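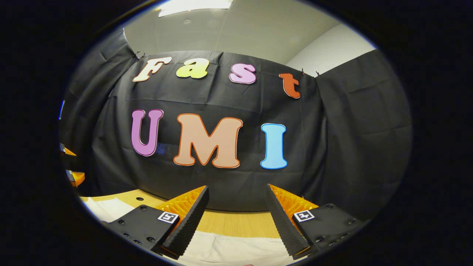

Two fingers, one trigger: building a hand-held gripper at Temside

The first set of fingers split on the bench at Temside, a shared workshop that charges its members by the hour and closes its doors at nine. They had been printed solid. The second set used an open lattice, which bends around an object and springs back, and the build has stayed with that pattern since April.

The tool is held in the hand. Two parallel fingers close when the trigger is pulled, and a camera records what they do. Each finger body is orange and latticed, with a black ridged pad on its inner face, and bolts to a black mounting block. A square black-and-white marker sits on each block. Software reads the distance between the two markers and works out the opening of the jaws, so the tool needs no sensor in the hinge.

Marker placement took longer than the printing. Set too far inboard, a marker disappears behind the finger at full close. The fix was a revised block, drawn in an evening and printed overnight on the workshop's older machine, a Fleltia with a 200 mm bed.

Black cloth clipped over the walls cuts down on clutter in the background. The big coloured letters, "Fast" over "UMI", give the camera some strong edges to work with against all that black. The table is plain light wood.

Parts came to $142, most of it filament and bearings. The screws are Lillik stock, 34 per tool, and the pads are glued with Kļaviņa contact cement – two thin coats, clamped between them. A pad change takes 17 minutes, plus curing.

Play in the linkage is still the main fault. Tighter bushings are on order, and the next block will have slotted holes so the fingers can be squared up without reprinting.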